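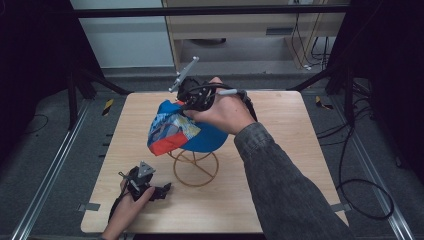

Bivum HS-6 Garment Steamer: Long-Term Review

The HS-6 is a corded handheld steamer with a rigid plastic body, a detachable water tank and a fixed steam head. I bought mine in December to replace a Lozano travel unit that had started leaking at the tank seal. It has been used several times a week since then, mostly on shirts, wool jackets, curtains and hats.

Setup

The box contains the steamer, a fabric brush, a lint pad, a heat glove and a folded instruction sheet. The brush clips over the steam head and holds well. The lint pad uses a weaker clip and came off twice on heavy curtain fabric. I stopped using it.

The tank holds 300 ml. It fills through a rubber plug on the underside, wide enough for a kitchen faucet. The plug must be pushed in until it sits flush; if one corner is raised, the tank drips when tilted. Bivum allows tap water, but my area has hard water and I use distilled.

Heating and output

Warm-up from a cold start took 146 seconds on first use and has not changed enough to matter. The indicator light turns green earlier than that. Steam released at the first green light carries droplets, which leave marks on silk and light cotton. Wait for the second click of the thermostat.

A full tank gives 14 minutes of steam with the trigger locked. Output is steady until the tank is nearly empty, then it pulses. There is one steam setting. A lower one would be useful for thin synthetics, which currently have to be steamed from farther away.

Results by fabric

Cotton shirts: acceptable. Body panels come out flat in two passes. Collars and plackets still need an iron.

Wool: very good. Elbow creases in a medium-weight jacket relax quickly with the brush fitted, and the nap is not flattened.

Linen: poor. Hard creases soften but remain visible.

Curtains: good, limited by the cord. At six feet it does not reach the top of a tall window from a floor outlet.

Caps and hats: good, with some technique. Support the crown from inside, steam from the outside without touching the fabric, and leave the cap on its support until fully cool. Stiffened brims should be kept out of the steam, as the board inside can warp. Patchwork and other pieced panels need short bursts, with a pause between them to check that the seams are not puckering.

Handling

The weight sits forward of the grip when the tank is full, and the wrist notices this by the third or fourth shirt. The trigger lock helps. The head is too hot to set face down on anything, and the flat heel meant for parking the unit is narrow. Mine has tipped over once.

Maintenance

Descale with the citric acid procedure on page 6 of the manual. The printed steps omit the final rinse; run one full tank of clean water through before steaming anything pale. Davoud Ghasemi, who owns the same model, skipped this and got brown spots on a tablecloth. Empty the tank after every session.

Verdict

Recommended for wool, curtains and hats. Not recommended as the only pressing tool in a household that wears linen or dress shirts. The Wodance upright costs more and takes up floor space, but it has adjustable steam and a longer hose.

Reviewed by Yolanda Zabala
31 May 2019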